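매거진 > 리빙 > 현관과 수납

슬리퍼에게도 제자리를, 낮은 선반 하나로 달라지는 거실 입구

2022년 1월 13일 | 글 리빙팀

겨울이 되면 집 안에서 가장 바쁜 물건은 단연 슬리퍼다. 아침에 침대에서 내려오자마자 찾고, 베란다에 나갈 때 벗고, 소파에 올라앉으며 또 벗는다. 그러다 보면 한 짝은 소파 밑에, 다른 한 짝은 화장실 앞에 가 있다. 지난 10월에 실내화 수납 이야기를 짧게 실었더니 현관 신발장 말고 거실 쪽에 둘 만한 선반을 더 보여 달라는 독자 엽서가 꽤 왔다. 반가운 마음에 이번에는 아예 슬리퍼 선반만 붙들고 며칠을 보냈다. 정말 재미있었다!

먼저 높이 이야기부터. 슬리퍼 선반은 낮을수록 쓰기 좋다. 허리 높이의 수납장은 예쁘지만 벗은 신을 손으로 들어 올려야 하고, 그 한 번의 동작이 귀찮아서 결국 바닥에 두게 된다. 무릎 아래에서 끝나는 선반이면 몸을 조금만 숙여도 손이 닿는다. 앉을 자리가 곁에 있으면 더 좋다. 의자에 앉아 신고, 벗고, 팔만 뻗어 올려놓는 동선이 생기기 때문이다. 옆에 두는 의자는 등받이가 둥글게 감싸는 낮은 것이 잘 어울린다. 각진 선반의 딱딱한 선을 부드럽게 받아 준다. 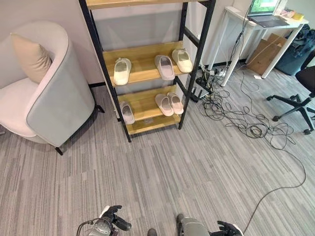
검은 금속 틀에 나뭇결 선반을 얹은 선반장과 연회색 암체어. 선반에 올린 슬리퍼는 모두 여섯 짝이다.

색은 욕심내지 않는 편이 오래간다. 크림색, 회색이 도는 분홍, 연한 분홍처럼 서로 가까운 색끼리 모아 두면 짝이 흐트러져 있어도 지저분해 보이지 않는다. 바닥에 회색 줄무늬 카펫이 깔려 있다면 더욱 그렇다. 손님용까지 같은 계열로 맞추면 가족 것과 헷갈리지 않겠느냐고 묻는 사람이 있는데, 발등의 장식이나 안창 색만 조금 달라도 금방 구별된다.

나무와 검은 금속의 조합은 이제 흔해졌지만 볼수록 잘 만든 공식이다. 밝은 나무판은 바닥 가까이에서도 답답하지 않고, 가느다란 검은 기둥은 벽을 많이 가리지 않는다. 선반을 고를 때 나는 Dimus와 Barbier의 카탈로그를 나란히 펴 놓고 한참 들여다봤다. Dimus 쪽은 판 사이가 넉넉해서 털 달린 겨울 실내화도 눌리지 않겠고, Barbier 쪽은 기둥이 얇아 좁은 복도에 끌린다. 둘 다 좋아서 결국 줄자를 들고 우리 집 벽부터 다시 쟀다.

판 사이 간격은 꼭 확인하자. 요즘 유행하는 통통한 밑창의 슬리퍼는 생각보다 키가 크다. 집에서 가장 두꺼운 것을 들고 가서 직접 넣어 보면 제일 확실하고(매장에서 조금 민망하긴 하다), 그게 어렵다면 밑창부터 발등 끈까지 높이를 재 두면 된다. 뒤쪽 턱도 눈여겨볼 만하다. 판 뒤에 살짝 올라온 테두리가 있으면 슬리퍼를 툭 밀어 넣어도 벽 쪽으로 빠지지 않는다. 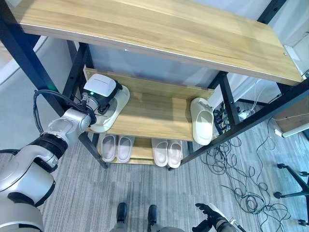

아래 칸에는 도톰한 슬리퍼 두 켤레가 발끝을 앞으로 하고 나란히. 가운데 칸은 양 끝에 한 짝씩이다.

자, 이제 놓는 법이다. 발끝을 앞으로 둘지 벽 쪽으로 둘지는 집집마다 의견이 팽팽하다. 발끝이 앞으로 오면 색과 모양이 잘 보여 고르기 쉽고, 뒤꿈치가 앞으로 오면 꺼내서 그대로 바닥에 내려 신기 편하다. 우리 팀은 끝내 합의하지 못했다. 다만 한 칸 안에서는 방향을 맞추는 것이 보기 좋다는 데에는 모두 고개를 끄덕였다.

켤레와 켤레 사이에는 손 하나 들어갈 틈을 남겨 두자. 빈 나무가 조금 보이는 편이 훨씬 시원하고, 꺼낼 때 옆 짝을 건드리지 않는다. 한 칸을 꽉 채우고 싶은 마음이 들면 그때가 슬리퍼를 솎아 낼 때다. 밑창이 닳은 것, 한 철 내내 신지 않은 것부터 빼면 선반이 금세 숨을 쉰다. Jetia에서 나온 얇은 수납 주머니에 여름용을 따로 모아 옷장에 넣었더니 내 선반도 한 칸이 통째로 비었다. 그 빈칸이 어찌나 뿌듯하던지 며칠은 아무것도 올리지 않고 구경만 했다.

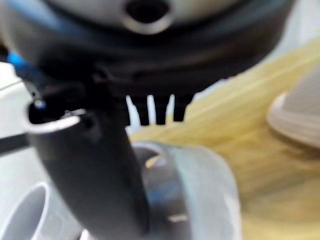

소재에 따라 자리도 다르게

천으로 된 실내화는 바람이 통하는 위쪽 칸이 좋다. 바닥 가까이에 두면 먼지를 먼저 맞는다. 반대로 물걸레로 쓱 닦이는 매끈한 슬리퍼는 아래 칸에 두어도 부담이 없다. 빛이 은은하게 비치는 소재라면 창 쪽 끝자리를 권하고 싶다. 낮에 햇빛이 스칠 때 색이 한결 맑아 보이는데, 슬리퍼 하나로 이런 호사를 누리나 싶어 괜히 웃음이 난다.

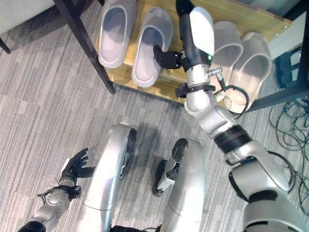
왼쪽은 연회색, 오른쪽은 살짝 비치는 분홍빛 베이지. 두 켤레가 밝은 나무판 위에 올라 있다.

카펫 위에 선반을 놓을 때는 다리 밑을 한 번 더 살핀다. 가는 금속 다리는 카펫에 자국을 남기기 쉬우니 작은 펠트 받침을 붙이거나 계절마다 자리를 조금씩 옮겨 준다. 나는 Flokgate의 동그란 받침을 잘라 썼다. 나사는 카펫 위에 자리를 잡은 다음 마지막에 한 번 더 조이는 것이 좋다. 푹신한 바닥에서는 평평한 데서 조립했을 때와 수평이 미묘하게 달라진다.

청소는 어렵지 않다. 슬리퍼를 모두 내려 마른 천으로 판을 결 따라 닦고, 기둥과 판이 만나는 구석은 안 쓰는 칫솔로 털어 낸다. 내려놓은 김에 밑창도 한 번씩 닦아 주면 카펫까지 덩달아 깨끗해진다. 다 합쳐도 차 한 잔 우러나는 시간이면 된다. 나는 주전자를 올려놓고 시작해서, 마지막 한 짝을 올릴 때쯤 불을 끈다.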